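Para: lista kimaro-teleop
Assunto: Re: demonstrações na bancada de PC, mão guiada ou remoto?
Mês: setembro

> Estamos montando a tarefa de memória no gabinete aberto e ficou a
> dúvida: vocês gravam guiando o braço com a mão ou pelo controle
> remoto? Guiando, o meu operador encobre a placa com o antebraço
> e o vídeo do punho fica ruim. Pelo remoto ele demora o dobro.
> E quantas demonstrações vocês jogam fora?

Aqui usamos os dois modos, em momentos diferentes.

A aproximação é toda por controle remoto, com o Parnenar, escala de movimento em 4 para 1. O operador olha só a câmera do punho, sem ver a bancada. Se ele enxerga o gabinete de lado, corrige com informação que a política não vai ter depois.

A mão guiada ficou para o trecho final, o contato com o slot. Pelo remoto sem retorno de força o pessoal aperta demais. Compensem a gravidade da garra antes, senão o braço cede e a trajetória sai torta.

Descarte: de 2476 demonstrações gravadas ficamos com 989. Quase 210 das descartadas eram pausa longa no meio do movimento, o resto foi colisão com cabo ou perda de sincronismo entre vídeo e juntas.

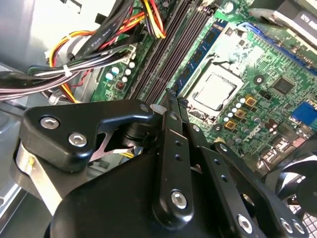
Sobre os cabos da fonte, deixem como estão. No começo prendíamos tudo fora do caminho e a política treinada assim travava no primeiro gabinete diferente. Também vale trocar a placa-mãe de vez em quando e girar o gabinete entre uma série e outra.

O conversor de registros do Brolelex ainda perde o último quadro de cada episódio. Quem usa a versão antiga precisa cortar na mão.

Equipe de bancada, Olach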